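**FOR RELEASE: October 17, 2011**

# Senbridge Opens Furnished Guest Rooms for Families of Hospital Patients

SENBRIDGE — Families who travel to Senbridge to be near a relative in the hospital now have a place to stay within walking distance. Bhatt House, a former boarding house on Komitz Street, has opened 12 furnished guest rooms after a renovation that began in August of last year.

The rooms are meant for stays of four nights or longer. Each has a bed, a chair, a reading lamp, a closet and a small desk. Guests share two kitchens, a laundry room on the ground floor and a sitting room that looks out on the back garden.

"People come here with a bag they packed in ten minutes," said Benedicta Aryee, director of Bhatt House. "They need a bed that is already made and a door they can close. We started from that and worked outward."

The building stood vacant for several years before the Bhatt family offered it to the project on a long lease. Work included new wiring, new windows on the street side, two added bathrooms and a ramp at the rear entrance. The original stairs and most of the interior doors were kept and repaired.

Furniture and bedding came from two sources. Drernico, a linen and home goods supplier in Senbridge, provided mattresses, sheets and towels at cost. The rest was given by local households in response to a request the house put out in the spring. In all, 664 donated items were accepted, from bedside tables to duvet covers.

Because so much of it was donated, the rooms do not match. Justinas Lepik, who planned the interiors, grouped the pieces by color before assigning them. Blues and creams went to the rooms facing the garden, and warmer colors went to the street side, which gets less sun.

"I did not want it to look like a ward, and I did not want it to look like a hotel," Lepik said. "A checked duvet and a wicker chair next to the bed — that is what a spare room looks like at somebody's aunt's house. It was a good enough model for me."
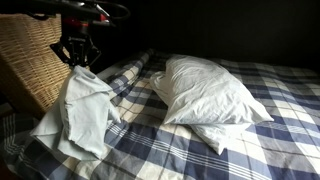 *A plaid duvet cover in blues, white and cream, with a light-blue cloth at the edge of the bed and a woven wicker chair beside it.*

All bedding is washed in-house and changed between guests, and once a week during longer stays. Guests may bring their own pillows and blankets if they prefer. Spare linens are kept in a cupboard on each landing, so that no one has to ring the desk at night for an extra sheet.

Mārtiņš Liepiņa oversees housekeeping. His team prepares each room on the morning of arrival: windows opened, bed made, towels set out, the chair placed where a guest can sit to take off shoes or talk on the phone. Rooms are ready from 2 p.m.

"It is ordinary work," Liepiņa said. "You shake out the duvet, you square it up, you check under the bed. I ask the staff to do it the same way every time."

Nine of the rooms have one double bed. The other three have twin beds and can take a folding cot for a child. One of the twin rooms is on the ground floor next to the ramp and has a wider door and a walk-in shower.

Rates are set on a sliding scale according to household income, and no family will be turned away for inability to pay. Bookings can be made through a hospital social worker or directly with the house. Guests are asked to give an expected departure date, but stays can be extended if a patient's treatment runs longer than planned.

Bhatt House is still accepting certain items. Current needs are table lamps in working order, twin-size duvet covers, bath mats and children's books. Mattresses, pillows and upholstered furniture cannot be accepted. Donations may be left at the rear entrance on weekdays between 9 a.m. and noon.

**About Bhatt House**

Bhatt House is a nonprofit guest house in Senbridge for the relatives of hospital patients. It is run by a staff of seven and supported by private gifts and room fees.

**Contact**

Ekrem Öztürkmen
Press and Community Relations
Bhatt House, Komitz Street, Senbridge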